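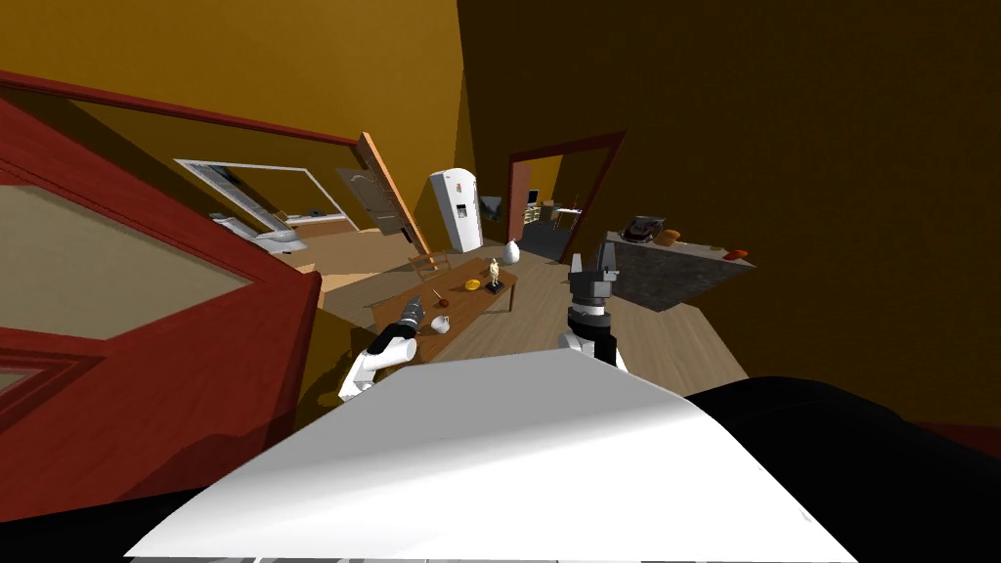
Red door, beige panel.

Thread: Talk me out of painting the inside of my doors

skirting_bored
Posted 7:40 pm
We moved into the house in Mudon in May, and every interior door is the color of weak tea. I want red. Proper red, frame included, with the panel left pale. My other half says it will look like a fire station. Has anyone done this and stayed married?

gloss_leader
Posted 7:58 pm
Done it, stayed married, repainted. The red was fine for a year. Then I noticed I was shutting the door from the other side so I didn't have to look at it. Also, red covers like soup. I put on four coats over a white primer before I found out you're supposed to use gray.

Pelmet
Posted 8:11 pm
Disagree with the above. Red covers badly if you buy cheap red. I used Tzavaras satin, shade 664, and had two coats and a sandwich done by lunch. Do the frame too. A red door in a white frame looks like you ran out.

gloss_leader
Posted 8:15 pm
Two coats of Tzavaras costs more than my door did.

Pelmet
Posted 8:16 pm
Then get a better door.

old_putty
Posted 8:42 pm
Before this goes the way of the grout thread: what's on the doors now? If it's old oil paint and you slap water-based straight over it, you'll be peeling it off in sheets by Christmas. Wipe a patch with rubbing alcohol. If color comes off on the rag it's latex, if nothing happens it's probably oil. Sand, bonding primer, then whatever shade of regret you like.

skirting_bored
Posted 9:05 pm
Rag came up clean, so oil, I guess. There goes my weekend. Separate question while I have you: has anyone gone dark brown on a wall? The Skulham showroom has a chocolate one with a bit of grain to it and I stood there for so long they offered me a chair.

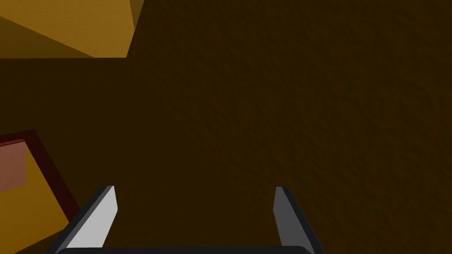
Image credit: skirting_bored

Pelmet
Posted 9:20 pm
Brown is back, apparently. I lived through it the first time and I'm not going again.

tackcloth
Posted 9:33 pm
I have a brown dining room and I love it. Everybody looks good in there after dark. Before dark it's like eating in a cigar box, so we don't have lunch guests. Go matte, and put something mustard next to it – cushions, a lamp, anything. Plain white trim looked harsh in ours.

old_putty
Posted 9:41 pm
Matte brown in a dining room shows every elbow. Eggshell, please.

tackcloth
Posted 9:44 pm
Eggshell shows every roller mark. I'll take the elbows.

gloss_leader
Posted 9:50 pm
Clanel do a washable matte, 924 I think, that holds up okay. I wouldn't have red doors and brown walls in the same hallway, though. You'd be living in a box of chocolates.

skirting_bored
Posted 10:12 pm
I've just been told that's exactly what I'd be living in, and that I'd be living in it alone. Compromise so far: red for the den door, brown on one wall upstairs, and the hallway stays tea. Starting the sanding in the morning. Is 120 grit too rough for the panels?

old_putty
Posted 10:20 pm
120 on the flats, 180 in the corners. Wear a mask, and test for lead first if the house is old.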